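# 跟着诗篇过了一个月（没跟完）

2020年2月

先交代一下，上次说要写的《约拿书》那篇还没写，草稿躺在文件夹里，开头改了好多遍，越改越像作业。今天先写别的，写我这阵子每天早晚在读的诗篇。

老读者知道我读经一向是贪快的。刚信主那几年我特别喜欢“一年读完圣经”那种表格，66卷书，每天打勾，打勾的时候有一种很不属灵的快乐（我承认！）。到了《利未记》开始落后，到了《历代志》的家谱开始跳着读，年底一个礼拜狂补小先知书，补完了合上，问我《那鸿书》讲什么，我能说出“尼尼微”三个字已经算是发挥超常。这么读了好几轮，诗篇每一轮都读到，也每一轮都是“过”掉的。早上赶车，一口气五六篇，称谢，哀求，仇敌，磐石，细拉，下一篇。

后来有点读不动了。去年秋天开始，我祷告的时候常常坐着坐着就没话了。也说不上软弱，日子照常过，主日照常去，该唱的唱，该奉献的奉献，只是一个人关上门，跪下来，开口叫了一声“天父”，后面是空的。以前我会拿出代祷清单来念，念着念着觉得自己像在超市里对着购物单找酱油。

这个情形我跟 Diệp Phí 讲了。她是我们 Gesengate 小组里的，年纪比我大一轮，讲话慢。我本来准备好了要听她讲“要坚持”“要寻求”，结果她问我：“那你有没有用别人的话祷告过？”

我说什么别人的话。

她说诗篇啊。

我当时心里想的是，就这个啊。诗篇我读过很多遍了。她大概看出来了，也没多说，过了两天在小组结束以后塞给我一张复印的表，是圣公会《公祷书》里那个老分法，把一百五十篇切成三十天，每天早上一份，晚上一份，一个月念一轮。表是她自己抄的，抄得很密，第十五天晚上那一格只有一个“78”，旁边用铅笔写了一个小小的“长”。

我是浸信会出身，从小对“照着本子念”的祷告有一种本能的警惕。我们那边的长辈讲起“念祷文”三个字，口气就跟讲“重重复复”差不多，后面接着就是《马太福音》六章。所以我把表夹在圣经里，夹了很久没动。二月一号那天早上，刚好是一号，刚好醒得早，就拿出来了。

## 出声

第一件要说的事：要念出声。

Diệp Phí 的表底下只写了这一条要求，“念出声，不用大声”。我第一天没理她，默读的，第一篇到第五篇几分钟就读完了，跟从前一模一样，读完去刷牙，刷牙的时候想不起来第四篇是什么。晚上我老老实实出声念，六、七、八三篇。念到第六篇“我因唉哼而困乏；我每夜流泪，把床榻漂起，把褥子湿透”，我突然有点不好意思，因为我没有流泪，床榻干得很。嘴里说着“我每夜流泪”，心里说着“哪有”。

默读的时候这个问题不存在，眼睛滑过去就是了，那是大卫的事。可是嘴一张，“我”就是我了。这个“我”到底是谁，后来成了我整个月都在琢磨的问题，等下再讲。

出声还有一个好处，就是慢。和合本的诗篇句子不长，分号多，你想念快也快不起来，一快就咬舌头。我住的地方墙薄，头几天我念得像蚊子哼，后来管他呢，正常讲话的音量。隔壁电视比我响多了。

## 心情不对

这个分法有一个很“不讲道理”的地方，就是它不管你那天怎么样。你心情好得不得了，刚收到一个好消息，晚上一翻，十二、十三、十四。十三篇第一句：“耶和华啊，你忘记我要到几时呢？要到永远吗？”

二月二号就是这样。那天是主日，聚会完了大家一起吃饭，吃得很开心，我还抢到了最后一块米糕，回家坐了7路车，路上一直在哼当天的诗歌（我们诗本的291首，副歌音太高，每次都是姊妹们撑上去，弟兄们假装在翻页）。到家换了拖鞋，翻开，“你忘记我要到几时呢”。

我坐在那里想，这句我今天实在用不上。

但是表上写了，就念吧。念到“我心里筹算，终日愁苦，要到几时呢”，脑子里跳出一个人来。是我从前的同事，去年家里出了事，我那时候发过一条很长的信息安慰她，她回了一个“谢谢”，之后我就没有再联系过。这句话是她的。至少那天晚上，我觉得我是在替她念。念完我给她发了一条信息，很短，就问她最近怎么样。

她到现在还没回，我也不知道有没有看到。

我以前对代祷的理解就是清单，某某弟兄的腰，某某姊妹的签证。现在我多了一个理解，就是我可以借着一篇不合我心情的诗，站到另外一个人的位置上去，用第一人称替他说话。回头看保罗说“与哀哭的人要同哭”，我以前一直当作是情绪上的要求，要我哭得出来。可是哭不出来的时候怎么办呢？也许可以先把哀哭的人的话念一遍。

反过来的情况也有。有几天我低落得很，早上醒来不想见人，翻开是“普天下当向神欢呼”一类的，念得咬牙切齿的。第十二天晚上是六十五到六十七篇，我那天跟家里通了电话，不愉快，具体就不写了。六十六篇开头一片欢呼，“全地都当向神欢呼”，我几乎是用念药品说明书的口气念下来的。可是念到中间它拐了：

> 神啊，你曾试验我们，熬炼我们，如熬炼银子一样。
>
> 你使我们进入网罗，把重担放在我们的身上。
>
> 你使人坐车轧我们的头；我们经过水火，你却使我们到丰富之地。

我停在“坐车轧我们的头”那里，停了很久。原来开头那个欢呼的人，头是被车轧过的！我读过那么多遍诗篇六十六篇，印象里它就是一篇赞美诗，主日开场宣召用的，宣召的人一般念到第四节就停了，请大家起立。没有谁把车轧头那一节念出来请大家起立的。

而且这篇前半截都是“我们”，到第十三节突然变成“我”，“我要用燔祭进你的殿，向你还我的愿”。到十六节，“凡敬畏神的人，你们都来听！我要述说他为我所行的事。”先有一大群人过红海、走水火的事，然后才有一个人站出来说，我的事是这样的。我们现在做见证好像倒过来了，先是我，最后加一句感谢弟兄姊妹。这个我还没想透，先记在这里。 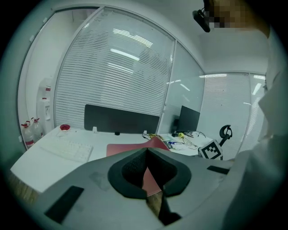 总第157期　第7页

说到“我”的问题。

Valentina Domínguez 在我们教会带青年查经，她读过神学（在 Zastetden 念的，那学校的图书馆据她说冬天不开暖气），我拿这个问题去问她。我说，诗篇里的“我”，究竟是大卫，还是耶稣，还是我？

她说你要哪个答案，考试的还是吃饭的。

我说吃饭的。

她就讲，古代教会很多人读诗篇，先听见的是基督的声音。比如二十二篇，“我的神，我的神！为什么离弃我”，主在十字架上念的就是这个，所以我们念的时候是跟在他后面念的。奥古斯丁讲诗篇就老是讲这个，有时候是头在说话，有时候是身体在说话，头和身体是一个。她说你那天晚上用十三篇替你同事祷告，跟这个有一点像，你念的时候不是一个人在念。

这段话我回家抄下来了，抄得可能不准，如果有错算我的。

我觉得它解开了我第一天晚上的尴尬。“我每夜流泪，把床榻漂起”，我的床榻是干的，可是教会这个身体里，今天晚上一定有人的床榻是湿的。我说“我”，说的是这个“我”。那就不算撒谎了。

不过我还是有一点保留，想写出来。如果每一个“我”都是基督，都是别人，那我自己躲到哪里去了？我这个人很会躲的，祷告没有话，一方面是真的没有话，一方面是有些话不想说。诗篇五十一篇来了（第十天早上那一份的最后……不对，我翻了一下表，是第十天晚上，五十三到五十五是晚上，五十到五十二是早上，所以五十一是早上，我记错了），“我向你犯罪，惟独得罪了你”，这个“我”我可不好意思推给别人。那天早上我念得很小声，墙那边应该听不见。

## 咒诅的那些

写到这里肯定有人要问，那咒诅诗怎么办。

我本来打算跳过去的。我认识的好几位都跳，有的教会的读经本子干脆就把那几节括起来了，念到那里自动略过。Diệp Phí 的表没有括。我问她，她说，“你先念，念了再来跟我讲。”

五十八篇：“神啊，求你敲碎他们口中的牙！”第十一天早上，我还没吃早饭。这一节老实说念得有点痛快，痛快完了就心虚。因为我念的时候脑子里有具体的一张嘴。

六十九篇也有，一百零九篇更长，一路咒到人家的儿女和产业。然后就是一百三十七篇，第二十八天晚上。前面多美啊，“我们曾在巴比伦的河边坐下，一追想锡安就哭了”，小时候主日学教过，还配了曲子，唱到琴挂在柳树上就完了。从来没有唱过最后一节。最后一节是：“拿你的婴孩摔在磐石上的，那人便为有福。”

这一节我念出来了，念完把圣经合上，坐了一会儿，很不舒服，到睡觉都不舒服。

我去翻了几本注释，讲法不少。有人说这是受害者的哭喊，神容许人把最坏的话带到他面前来说，说了，就交出去了，不用自己动手。有人说要灵意地读，“婴孩”是刚冒头的恶念，要趁小摔在磐石上，磐石就是基督，这个讲法很老，很多教父都这么讲。我以前很看不起灵意解经，觉得是绕过去。这次倒有一点明白他们为什么要绕：他们天天要念，一个月一轮或者一个礼拜一轮，年年月月地念，总得找到一个办法把它念得下去，又不至于变成一个真的想摔人家小孩的人。

我自己比较靠近第一种。写这首诗的人，先看见的是自己的孩子被摔。他有没有权利说这句话？我坐在暖气旁边，喝着茶，我有没有权利叫他不要说？我觉得没有。可是我也不觉得我可以随便拿他的话去对付在工作群里阴阳怪气我的那一位。牙齿那节也是。我后来跟 Diệp Phí 讲了牙齿的事，她听完笑了半天，说那你就为他的牙齿祷告嘛，求主保守他的牙齿。

我试了，很难！比敲碎难得多。

另外补一句，我不赞成拿“旧约是旧约，新约是爱”来打发这些诗。《启示录》第六章祭坛底下的灵魂喊的是什么，“不审判住在地上的人，给我们伸流血的冤，要等到几时呢”，那也是“到几时呢”，跟十三篇是一个句式。喊的人穿着白衣，已经在祭坛底下了，还在喊。

## 八十八篇

第十七天早上是八十六到八十八篇。那天我去 Jokutitz 办事，要坐早班火车，就带了一本小本的诗篇在站台上念，站台上有风，出声也没人听见。

八十八篇是整本诗篇里最黑的一篇，这个很多人讲过，我就不重复了。别的哀歌差不多都有一个转弯，哀到一定时候来一个“但我倚靠你的慈爱”，调子就扬起来了，我念了半个月，已经摸熟了这个节奏，在心里等着它转。八十八篇不转。“你把我的良朋密友隔在远处，使我所认识的人进入黑暗里。”完了，翻过去就是下一篇的题目。

我以为自己漏了一页。真的往前翻了翻。

火车来了，上车找到位子坐下，我一直在想这篇是怎么进到圣经里来的。总有人抄它的吧，抄到最后，难道没有想过给它补一句？补一句多容易啊，“然而我仍要称谢”，按照前面几十篇的格式，随便谁都补得上。他们没有补。把它就这么抄下来，收进去，摆在会堂里让大家念，一代一代，念到最后一个词是黑暗，停下，合上，各自回家。

我想到自己去年秋天以来的那些晚上，叫一声“天父”然后没有了。我一直觉得那是失败的祷告，没有祷完，没有转弯，没有“奉主的名”。可是八十八篇的作者第一句说的是“耶和华拯救我的神啊，我昼夜在你面前呼吁”，叫完这一声，后面全是黑的，这一篇照样算数。

我在车上差点哭出来，对面坐着一个大叔在剥橘子，我就忍住了。

写到这里有一点担心，怕正在很难的日子里的朋友读了，以为我在说“你看，黑暗也很好”。我没有这个意思。我那几个月只是干，谈不上黑，真正在八十八篇里面的人是什么光景，我不敢说懂。我只是想说，有这么一篇，它在那里，你要是哪天没有别的话，可以用它。用完了不必加什么。

## 一些琐碎的

有朋友私信问我具体怎么操作，一并写了。

早上我是起床以后、看手机以前念，这个顺序很要紧，手机一看就完了，我试过，看了十分钟新闻再来念“耶和华是我的牧者”，舌头在念，脑子在吵架。晚上不固定，一般是洗完碗。晚上那份比早上难守，有好几次是躺下了才想起来，爬起来披着外套念的，念得东倒西歪。

漏了不补。这是 Diệp Phí 教我的，今天是几号就念几号的，昨天漏了就漏了，下个月它还会回来。对我这种爱打勾的人来说，这一条简直是酷刑！第十九天我整天都漏了，因为感冒，睡了一天。第二十天我挣扎了一早上，想把九十五篇那几篇偷偷补上，最后忍住了。所以我这个月没有念过“来啊，我们要屈身敬拜”，有一点遗憾，等下个月吧。

还有今年二月只有二十九天，表是按三十天排的，第三十天的一四四到一五〇就没有地方放。也就是说，最后那几篇哈利路亚，我这一轮没有念到。我问 Valentina 该怎么办，她说老规矩里讲二月有二十八天或者二十九天的时候就念到那里为止，一号重新开始。于是我的第一个月停在第二十九天，晚上是一四二和一四三，一四三最后一句是“因我是你的仆人”。也挺好的。

版本我用的是和合本，习惯了。对照着看过别的译本，有的地方清楚很多，但是念出声来我还是要和合本，“溪水旁”就是“溪水旁”，换一个词嘴巴会绊倒。我用的那本大字版是在 Bilgin 旧书店淘的，前面的主人在很多篇旁边写了日期，没有写别的，只有日期，有的篇旁边写了好几个。二十七篇旁边最多。我不知道那些日子出了什么事。我也开始在旁边写日期了，用铅笔，写在他的下面。

一一九篇单独说一句。它太长了，表里拆成好几天来念，从第二十四天晚上一直念到第二十六天晚上。我从前最怕这篇，觉得翻来覆去都是律例典章法度命令。这次拆开来念，每次几段，反而尝到一点味道，像嚼米饭，嚼久了甜。“我在世寄居，素来以你的律例为诗歌”，我很喜欢这句，抄了贴在冰箱上，跟煤气缴费单贴在一起。

然后紧接着第二十七天就是上行之诗了，一二〇篇开始，都短短的，从一一九那个大房间里走出来，忽然一口新鲜空气。“我要向山举目；我的帮助从何而来？”Gesengate 没有山，窗外是一个停车场和一排梧桐，我就向梧桐举目。

晚上是一二六到一三一。一三一篇只有三节，我以前大概从来没有注意过它，夹在中间，一眨眼就过去了：

> 我的心平稳安静，好像断过奶的孩子在他母亲的怀中；我的心在我里面真像断过奶的孩子一样。

为什么是断过奶的呢？我问了小组里一位刚当妈妈的姊妹，她说没断奶的孩子抱在怀里是不会安静的，一闻到味道就要拱，要找奶吃。断过奶的，你抱着他，他就是让你抱着，不要什么。

我听了以后想了好几天。我从前祷告总是要拱的。要一个感觉，要一个印证，要一句话。没有的时候就觉得这次祷告落空了。去年秋天的那种干，会不会也有一点是在断奶？我不敢下这个结论，太像讲道里的金句了，讲出来自己都要脸红，说不定就是我懒，或者太累，或者冬天太阳太少。但是那天晚上念完一三一篇，我没有马上起来，就在椅子上坐着，没有说话，也没有觉得应该说点什么。坐到水壶响了才起来。

留言里上回问我约拿那篇的朋友，对不起，再等等。咒诅诗那段如果有哪位弟兄姊妹有好的文章推荐，请贴在下面，中文英文都行，我查字典慢慢看。还有诗本291首的副歌，谁有低一点的调的谱子，也麻烦发我一份，我们的弟兄们需要。

表我拍不清楚，铅笔字太淡，这个礼拜找时间打出来，打好了放在侧栏，要的自己拿。第十五天晚上那个“长”字我也会留着。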